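Chapter 7
The New Hire Has No Elbows: Automation and the People Beside It

Reading time: 8 minutes
Last updated: November

Every office has one person who knows how the supply cupboard works. At Gramgate, a mid-sized firm that packs and ships small household goods, that person was Eylül Dağdelen. She had been on the packing floor long enough to tell by the sound of a wrapper whether it would slide or stick, a skill that had never appeared on any form she was asked to fill in.

Then management bought Jillix. Jillix was a sorting arm, and the brochure said it would "free staff for higher-value tasks." The higher-value tasks were not listed. Staff waited for the list with interest, and in the meantime went on lifting things.

The arm did well with boxes. It did badly with nearly everything that wasn't a box: soft packets, bottles that rolled, cables that had been coiled by someone in a hurry. Of the 112 products on the first test sheet, it could reliably pick up 48. The rest went to a side bench, where a human being picked them up, much as a human being had done before, except that she now also had to log why.

What followed is the subject of this chapter. The firm stopped asking what the machine could replace and began asking who could teach it. A good deal of the work now called "robotics" is done by people in ordinary sleeves, moving ordinary objects by hand with a gripper, so that the motion can be recorded and copied. It is skilled work. It is also, on a slow afternoon, the business of approaching a packet of wipes with great seriousness.

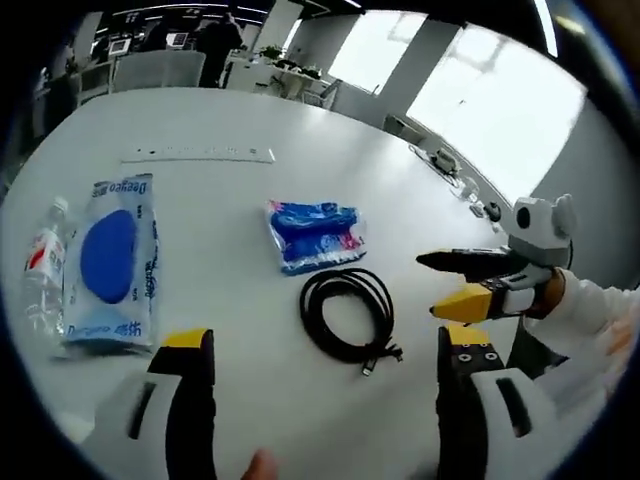
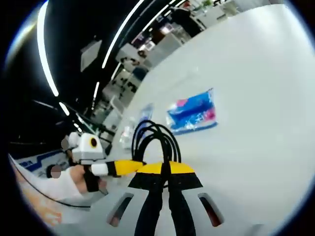
Hand-held grippers at the table, with a plastic bottle and a blue-and-pink packet among the things to handle.

Department of Work and Organization Studies

Dağdelen moved to the teaching bench in her second year with the arm. The job asked for 1,000 recorded pickups per product, and she found the number insulting until she had done the first hundred and noticed that no two were alike. A packet lands crooked. A loop of cable catches. Her hands had been making small corrections for years without telling her.

Her supervisor, Rostam Babaei, had a different problem. The old pay scale had a line for packers and a line for technicians, and the people on the bench were plainly both. Human Resources proposed the title "Motion Associate." Babaei asked whether it came with more money. It came with a lanyard.

We will return to that dispute in Section 7.3, as it raises most of the questions this chapter deals with. When a worker's know-how is recorded and put into a machine, who owns it? Should she be paid once, for the hours at the bench, or each time the arm uses what she showed it? And what happens to the next person hired, who will never spend years learning how a wrapper sounds?

Writers on automation tend to fall into two camps. One expects the jobs to vanish by Friday lunch. The other expects us all to be promoted into something with a nice chair. The 19 workers interviewed at Gramgate belonged to neither. Most of them said the work had become lighter on the back and harder on the patience - and that they would like to have been asked.

Terms to know before you read on: task, job, deskilling, tacit knowledge, demonstration.

7.1 Jobs Are Made of Tasks

Start with a distinction that sounds fussy and saves a lot of arguing later. A task is a thing that gets done, such as lifting a bottle into a carton. A job is a bundle of tasks with a name and a wage attached. Machines are bought to do tasks. The bundle then has to be tied up again by somebody, and at Gramgate that took two managers most of a winter.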